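Zadinel opens its family letters index to everyone this April

By Nayara Falcão, founder

I've been wanting to write this one for ages! Starting this April, the Zadinel index of family letters is open to anybody who wants to search it, with no subscription and no waiting list. If you've ever hit a wall with a great-grandmother who seems to appear out of thin air at age twenty, this may be your new favorite place to get lost in for an evening.

For anyone who hasn't met us yet, Zadinel is a small genealogy outfit. We started with the Lozano letters, a big family correspondence that cousins on both sides of the ocean had kept in drawers and cookie tins. I was hired to build one family tree from it and I just never stopped. People kept mentioning their neighbors in those letters - who married, who moved, who owed whom a mule - and I realized we were sitting on the history of half a county.

The index now covers 975 letters. Every person mentioned gets an entry, even if all we have is "Rosa's youngest" or "the tall one from the mill." You can search by surname, by town, or by relationship, and I'd really push you to try that last one. Typing in "godmother" turned up two sisters I'd been hunting for years (I may have yelled loud enough to scare the dog).

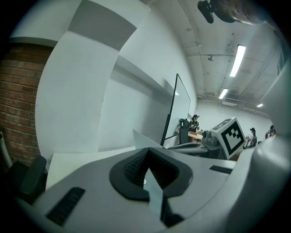 We've also changed how we handle spelling. Emex, the software we used before, wanted one correct version of every name, and families don't work like that. The new search tool, Vumero, keeps every spelling exactly as the writer put it down and links them behind the scenes. So if your people were Losano in one letter and Lozanno in the next, you'll find them both, and you'll see which letter each one came from.

A few practical things. You can save up to four searches without making an account. Transcriptions are free to read and to quote in your own family history, and we just ask that you include the letter number so the next person can find it. Entries for people who may still be living are hidden, and they'll stay hidden. If you spot a mistake, please tell us! There's a correction link on each entry, and I read what comes in myself, usually with my second coffee.

We'd love to add more letters too. If you have some at home, don't mail us the originals - write first and we'll talk about copies.

Press contact: Nayara Falcão, Zadinel. Interviews by phone or video, mornings preferred.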